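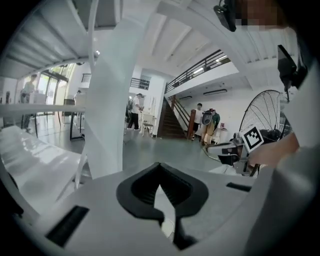 Figure 4.1 A shared hall during a collecting session, seen from a hand-held gripper. A second gripper, with its square marker card, is at the right, and another is being held near the foot of the stairs.

Chapter 4
Gathering Examples by Hand

In the last chapter we left our learning system in a rather sorry state. It had a model, it had a way of measuring its mistakes, and it had a good deal of patience, but it had almost nothing to learn from. You may remember that we gave it 14 demonstrations of a cup being set on a saucer, and that it learned to do the job beautifully so long as the cup, the saucer and the table were exactly where they had been all along. Move the saucer a hand's width to the left and the whole performance fell apart. I promised then that we would come back to the question of where better examples come from, and I am happy to say that we have arrived (a little later than planned, for which you may blame the long section on error curves).

The oldest way of collecting demonstrations is to sit a person down at the controls of a robot arm and have them steer it through the task. It works, and we will use it again in Chapter 6, but it ties all your collecting to the one place where the arm is bolted down. A hand-held gripper loosens that knot. The person carries the fingers and the camera, goes wherever the work is, and does the task more or less as they would with their own hand. The movements are recorded along the way, and the arm can join us much later.

Stella Okoth, whose course notes from Varnholm were the seed of this book, used to begin her teaching of this subject by handing out the grippers before she had said a word about them. Her students would spend a pleasant, noisy half hour picking up pens and dropping them again, and by the time she started to speak they had already met most of the problems in this chapter. They had held the gripper too far from the object. They had rushed. They had reached for something with the free hand, out of habit, and so left the most important part of the task out of the recording altogether! If you have a gripper within reach, I would warmly suggest you do the same before reading on.

Look back for a moment at Figure 4.1, and at how much of the view has nothing to do with any task. There are people here and there, a staircase, a fan, furniture by the wall, tall windows full of daylight. A beginner's first wish is often to clear all of it away, and for your very first session that is a sensible wish. But a system that has only ever seen a bare table in an even light will be easily upset by the ordinary world, and the ordinary world is where we would like it to work. Much of this chapter is about deciding how much of that untidiness to let in, and when.

A word about numbers, which students always ask for and which I always give a little reluctantly. For the simple tasks in our exercises, 200 demonstrations gathered in several places will usually carry you a good way. The larger project we follow through the second half of the book, the Rugemalira collection, holds some 3000, made by 26 people over the course of one July. You won't need anything of that size, and please don't be discouraged by it. A small set made with care and looked over afterward is a fine thing to learn on, and you will know every recording in it by heart.

What you will need

A notebook, first of all. You should also have read Section 2.3 on camera views and Section 3.1 on recording actions, and you should have a working copy of the Ellow recording program, which is described in Appendix B. If your class uses the Dostari sample set in place of its own recordings, you can still follow everything except Exercises 4.5 and 4.6.

Words to watch for

Demonstration, episode, marker, free hand, coverage, held-out place.

4.1 What counts as one demonstration

Let us start with a question that sounds too simple to bother with. When does a demonstration begin? Suppose you are asked to put a spoon in a drawer. You might start recording when you pick up the gripper, when you first turn toward the spoon, or when the fingers are already closing around it. Each choice gives the system something different to learn, and a set in which half the recordings follow one rule and half another can be surprisingly hard to use. So before you record anything, write your starting point and your ending point in your notebook, in a plain sentence each, and read them aloud to whoever will be collecting with you.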